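Keep the Tables in the Nalton Library

By Rodica Iordache
8/4/19

The Nalton library board wants to take the long tables out of the main reading room and put in 50 single study pods. The plan was posted last week. I read all 11 pages of it, and I think the board should vote it down.

The case for the pods is simple. People bring laptops, they want an outlet, and they don't like a stranger's elbow next to their own. Darius Lungu, who wrote the plan, says a public library has to follow the way people work now. He is right that the outlets are a problem. There are 4 in the whole room, and two of them are behind the newspaper rack.

But outlets can be added to a table. Tevstead did it two years ago and kept its furniture.

A pod holds one person and one screen. A table holds a county map, a tax return spread out in piles, or a father and two kids with a science project. My neighbor Grigore Ursu learned to read English at one of those tables with a tutor sitting across from him. I don't know where the two of them would sit under the new plan. The drawings show a pair of group rooms, both of which must be booked a day ahead with a card.

The town has 3,029 cardholders. Plenty of the people who use the reading room aren't among them.

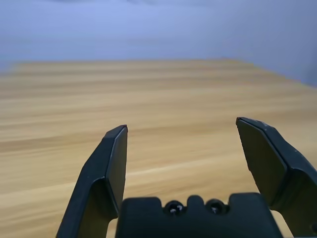
Would keeping the tables cost more than buying the pods? The plan doesn't say, as it prices only the pods, and the board should ask for the second figure before it votes.

I would also like the board to try the cheap things first. Move the newspaper rack. Run power down the middle of two tables and see who sits there through November. Put a few pods along the back wall for people who want to be left alone, and leave the rest of the room as it is.

Comments on the plan can be left at the front desk until the vote. I left mine on Modise Street's side of the building, in the box by the book drop, and was told it counts the same.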